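Looking after photographic prints at home

If you've started collecting photographs, or you've finally had a few of your own printed properly, you'll want them to stay as lovely as the day you carried them home. I've been hanging and storing prints for a good many years now, and most of what I know came from getting it wrong first (a portrait series I bought at the Nallstead winter fair still has my thumbprint on one corner, and I think of it fondly these days).

Wash and dry your hands before you touch anything, and skip the hand cream that morning. Cotton gloves are fine for small prints, though I find them clumsy with anything large. Lift a big sheet with 2 hands, at opposite corners, so it hangs in a gentle curve and doesn't crease.

When a print arrives rolled in a tube, don't be tempted to bend it back the other way. Lay it face up on clean tissue, put another sheet of tissue over it, then a piece of mat board and a few heavy books, and go and do something else for 2 days. A stubborn one may want 5.
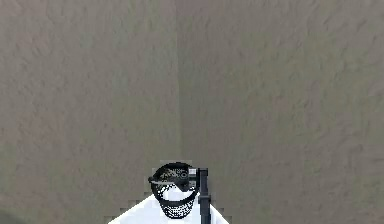 Hanging is where I'd spend most of your patience. Keep colour prints well away from direct sun, and remember that a wall which looks shady in November may be glaring by midsummer. Bathrooms are out, I'm afraid, and so is the spot over the heater. Ask your framer for acid-free mat board and a window mat deep enough to hold the print off the glass – prints can stick to it, and then you really are in trouble.

For a group of portraits, cut newspaper to the size of each frame and tape the pieces up with painter's tape before you reach for the hammer. I leave mine up for a week or so and shuffle them every time I walk past with a cup of tea.

Anything you aren't hanging can live flat in an archival box, with tissue between the sheets. I keep no more than 12 to a box, as the bottom ones get awfully heavy to slide out. Write titles on the back in soft pencil, near the edge, and never in ballpoint. Under the bed is a perfectly good place for the box, provided the floor is dry.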